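Werkstattbuch, April
Testkit Skanodus (Anbieter: Stellow), Leihstellung, Eintrag 3
Geschrieben: Estela Yáñez. Am Tisch: Ha-rang Son. Auswertung: Jae-hoon Yoo.

Beginn 9:40. Beide Handgreifer nach dem Einschalten sofort erkannt, die Kopfkamera erst beim zweiten Versuch. Gleiches Verhalten wie beim letzten Mal: Wenn der Rechner schon läuft und die Kamera danach gesteckt wird, taucht sie in der Liste auf, liefert aber kein Bild. Erst stecken, dann Dienst starten. Steht so nicht in der Anleitung, habe es mit Bleistift auf Seite 2 ergänzt.

Aufgabe heute: Tuch falten. Starre Teile hatten wir mit dem Kit schon durch, Stoff noch nicht. Stellow wirbt damit, dass die Greifer für Textilien ohne Umbau taugen, das wollte Renato geprüft haben, bevor er das Angebot unterschreibt. Genommen haben wir das hellblaue Tuch mit dem weichen Flor und dem gestickten oder aufgebrachten Hasen, weil es dick ist und sich trotzdem schlecht in Form hält. Dünne Baumwolle kommt später.

Ablauf pro Durchgang: Tuch zusammengeschoben auf die weiße Platte, Ha-rang zieht es mit beiden Greifern auseinander, legt die Kante gerade, faltet, lässt los, Stopp. Kein Zurechtzupfen mit der Hand zwischendurch. Wenn eine Falte danebengeht, wird sie mit den Greifern korrigiert, das soll in den Daten drinbleiben.
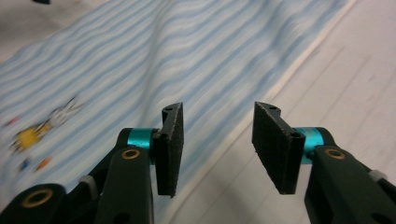
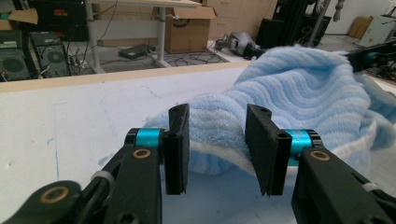
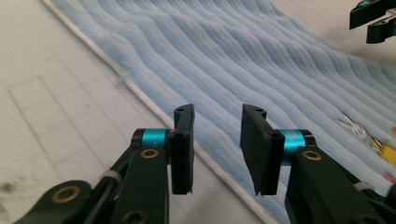
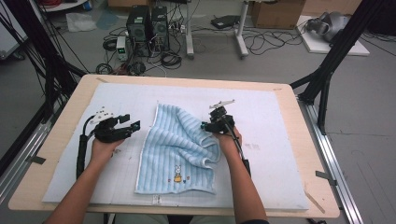 Handgreifer am Tuch. Die ersten drei aus der Sicht am Greifer, die letzte aus Kopfhöhe.

Beobachtungen zur Mechanik:

Öffnung reicht für das Tuch gut aus, auch wenn man eine dicke Falte greift. Beim Zugreifen aus einer flachen Lage muss man steil von oben kommen und den Stoff erst ein wenig zusammenschieben. Ha-rang hat das nach wenigen Durchgängen im Griff gehabt, ich habe deutlich länger gebraucht.

Einzelne Lage von der doppelten trennen: geht schlecht. Die Backen nehmen fast immer beide Lagen mit. Mit schräg angesetzter Backe und leichtem Rollen klappt es manchmal. Für einen Kunden, der Handtücher vereinzeln will, wäre das ein Problem, für reines Falten nicht.

Der schwarze Belag der Backen ist an der Unterkante ausgefranst. Griff ist trotzdem noch in Ordnung, ich habe kein Abrutschen gesehen, das ich darauf schieben würde. Laut Lieferschein liegt ein Satz Ersatzbeläge bei, in der Kiste war keiner. Geum-ok fragt bei Stellow nach, auch nach dem Einzelpreis. Wenn der Belag bei jedem Textilprojekt so schnell leidet, muss das in die Kalkulation.

Gelenke mit den messingfarbenen Buchsen laufen leicht, kein spürbares Spiel. An den türkisen Distanzstücken nichts zu beanstanden, Schrauben sitzen, Stichprobe an beiden Greifern.

Kabel: bleibt der Schwachpunkt. Die Leitungen hängen am Arm herunter und ziehen am Handgelenk, sobald man über die Tischmitte hinaus muss. Weiße Kabelbinder halten sie am Greifer selbst gut, ab da ist man auf sich gestellt. Vorschlag: Klettband am Unterarm und Schlaufe an der Schulter. Ha-rang will das beim nächsten Termin ausprobieren.

Gewicht: Beide Greifer zusammen mit Kabel auf der Küchenwaage 1.511 g. Klingt nach wenig. Nach einer längeren Serie merkt man es im Daumenballen.

Zur Aufnahme:

Rund 32 Durchgänge bis zur Mittagspause, davon laut Jae-hoon die meisten brauchbar. Aussortiert hat er vor allem solche, bei denen ein Arm die Markerplatte des anderen Greifers verdeckt und die Position kurz springt. Das passiert beim Überkreuzen, also genau dann, wenn man die obere Kante zu sich holt. Er meint, mit einer zusätzlichen Kamera von der Seite wäre das erledigt. Im Angebot ist die Seitenkamera ein Extra.

Greiferkamera: Bei schnellen Bewegungen verwischt der Hintergrund, die Streifen im Stoff schmieren dann zusammen. Auch Teile am Greifer selbst wirken dann weich. Belichtungszeit lässt sich in der Oberfläche verstellen, der Regler springt aber nach jedem Neustart auf den alten Wert zurück. Gemeldet.

Upload zu Flurellow (der Auswertedienst, der im Paket steckt): zwei Anläufe, der erste ohne Fehlermeldung hängen geblieben. Der zweite lief durch. Die automatische Unterteilung in Greifen, Bewegen, Ablegen ist bei Stoff noch grob. Sie erkennt das Ablegen oft erst, wenn die Backen schon wieder weit weg sind. Jae-hoon hat drei Durchgänge von Hand nachgeschnitten und die Schnittmarken zum Vergleich zurückgeschickt.

Vergleich mit dem Bae-Set vom Winter, soweit ich es noch im Kopf habe: Bae leichter in der Hand und besser verkabelt, dafür hakelige Finger und eine Software, die wir nie ohne Hilfe zum Laufen bekommen haben. Mechanisch würde ich Skanodus nehmen. Beim Dienst bin ich mir nicht sicher, ob wir ihn brauchen oder ob uns die Rohdaten genügen. Renato soll klären, ob es das Kit auch ohne Flurellow gibt.

Offen:
Ersatzbeläge und Preis (Geum-ok)
Angebot ohne Auswertedienst (Renato)
Kabelführung am Arm (Ha-rang)
Seitenkamera leihweise zum Testen anfragen (Jae-hoon)
Zweites Tuch, dünner und ohne Muster, mitbringen (ich)
Platte abwischen, die Stiftstriche und Flecken stören auf den Aufnahmen

Ende 15:20. Greifer liegen in der Kiste, Akku der Kopfkamera hängt am Ladegerät.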